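Updated rules for hand-held gripper recording, Nokville site

The revised house rules for recording with hand-held grippers went out to all Nokville staff on 3/23/24. They replace the short version from December and apply to every table task, including the ones done outside the lab. Most of the changes came from clips that had to be thrown out at review.

Start with the open-finger rule. Each clip now begins with the gripper open above the table and nothing between the pads. Hold that position for 3 seconds before you reach for anything. The object to be moved and the place it is going should both be in view at that point. For the mouse and pad task, that means the mouse is on the bare wood and the pad is clear.

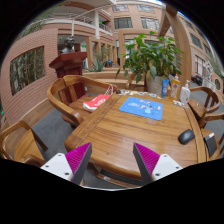 Mitsuko Iwasaki wrote in to say that three seconds feels long when you are doing the same task all morning, and asked whether a shorter hold would do if the hand is steady. She also thinks the rule should say who decides when a start is good enough. For now the hold stays as written, and the reviewer decides. We will look at it again once the first 300 clips under the new rules have been checked.

The second change is about the carry. Close the pads fully before lifting, and keep the object low over the table until you are ready to set it down. Do not pass it from one gripper to another. If it slips, let it land, leave it there and end the clip. A dropped object is logged as a drop, with the time and the task name. Please don't pick it up and carry on as if it were one clean run, as the Prindville and Vemix teams sort drops separately. 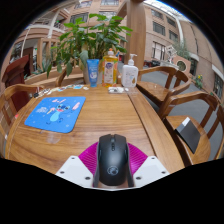

Kubo

Background items were the other big question. You don't need to clear a table down to the wood. Bottles, plants and stickers can stay, provided they are out of the path of the hand and stay put for the whole set. Anything with a person's name or address on it comes off before you start. So do open drinks. Chairs can be left where they are, but check that you can reach the far side without leaning on one.

A set is up to six clips. After that, put the gripper down and rest your wrist for 5 minutes. The end of a clip works like the start: open the fingers, back away from the object, and hold still with the result in view.

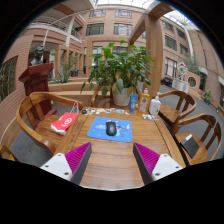 Only then stop the recording. Clips that stop while the pads are still closed will be sent back, even if the object is in the right place. Write the result in the log before resetting the table, and use the task names from the printed sheet so that the same job doesn't end up under two headings. Old sheets can go in the recycling.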